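Print | E-mail

12 July 2026
Dalva Quintana

Shrinkage tests, cotton knits, second round

Carrying on from the April pages. Same question as before - how much length do we lose on the plain jersey and the striped stuff if people wash it at 60 when the label says 40. And is it the wash or the dryer doing it. I keep saying dryer. Have not shown it yet.

Set up: old front loader by the window, the one with the door that needs a shove. Karnell powder, one level scoop, no softener. Tremville jersey off the bolt that was opened in April, plus pieces from the Dwivedi roll which is a bit heavier. Squares cut at 32 cm, marked with the laundry pen at the corners and again halfway along each side. Used the brown thread for tacking the marks this time as well, the pen went faint on two squares last round and I was guessing by the end. Don't guess. If the mark is gone write "gone" in the column.

Cut everything on grain. Took longer than the washing. The Dwivedi roll is skewed, it was wound badly, had to let it lie overnight on the big table before I could trust it. Anyone cutting from that roll do the same please. Unroll more than you need, leave it, go home.

Runs so far:
Run 1 - 60 degrees, normal cycle, laid flat to dry.
Run 2 - 60 degrees, normal cycle, dryer on high.
Run 3 - 40 degrees, normal cycle, dryer on high.
Run 4 - 40, flat. Not done, machine threw the drain error again. Cleaned the filter (button, lint, half a paper clip) and it drained but by then it was late.

Run 1, the jersey lost a little lengthwise and next to nothing across. Feels fine. Edges curl like mad so pin them before measuring, and pin without stretching, which is harder than it sounds on the Tremville. I measured the same square three times and got three answers until I put the steel rule on top as a weight and let it settle for a minute. Do that from now on. Means the April numbers are probably a bit generous. Not going back to redo them all, but the worst two I might.

Run 2 is where it goes. Visibly shorter squares, and thicker to the hand, the loops have closed up. Dwivedi worse than Tremville which I did not expect, heavier cloth, thought it would hold. Maybe it was stretched on the roll and is only going back to where it wanted to be. That would fit with the skew. Worth a test - soak a square in plain cold water, no machine at all, dry it flat and see what it does by itself. Should have been run 0 really.

Run 3 came out nearer to run 2 than to run 1. So the dryer, mostly. One load each though, so not shouting about it.

Stripes are handy for this by the way. On plain cloth you only have the marks you made, on stripes you can lay a rule across and count bands over a fixed length, before and after. Also shows skew straight off, the bands lean if the cloth has twisted. Only works lying smooth and relaxed, any rumple and you are measuring the rumple. 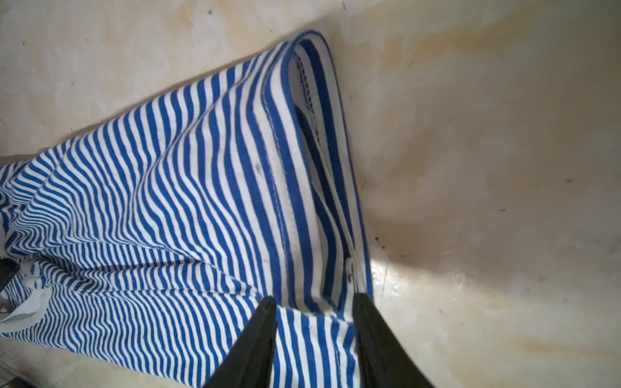 Blue and white knit, hem end. Not smoothed out.

Hems are their own problem. A turned hem is more than one layer and takes up differently from the single cloth next to it, so you get that slight flare or pucker at the opening. Label testing usualy leaves hems out because squares are easier. But what people complain about is sleeves and hems, never squares. Want to do a few made-up tubes, hemmed one end, raw the other, same runs. Width at the hem, width a hand up from the hem, length down the seam. Thread matters too, polyester thread won't move with cotton so the seam ends up too long for the cloth. Try one with cotton thread if there is any left in the drawer.

Dryer notes. Dial says high, which tells you nothing. Put the probe through in a sock and it read 55 at the end of the cycle, lower than I thought. The load was small, might climb with a full drum. Repeat with towels in. Full cycle is far too long for this amount of cloth anyway, the squares were bone dry well before it stopped, and I think that overrun is what does the harm. Pull them a bit damp and finish on the rack = run 5.

Trestgate rang about the care labels, they want wording. Told them not yet. My feeling is "wash at 40, dry flat" and leave it there, but they would like tumble dry low if we can stand behind it. We can't until there is a low run. Add as run 6. At least two loads of each.

To get: laundry pen (the good kind), powder, pins without plastic heads, the plastic ones softened on the iron last time and stuck. Drain hose clip.

Squares left from the Tremville bolt: 8, cut and marked, in the flat box under the scales. Do not use them for anything else. Dwivedi ones still to cut, roll is lying out now so leave teh big table alone till tomorrow.

Run 4 first thing, then the cold soak.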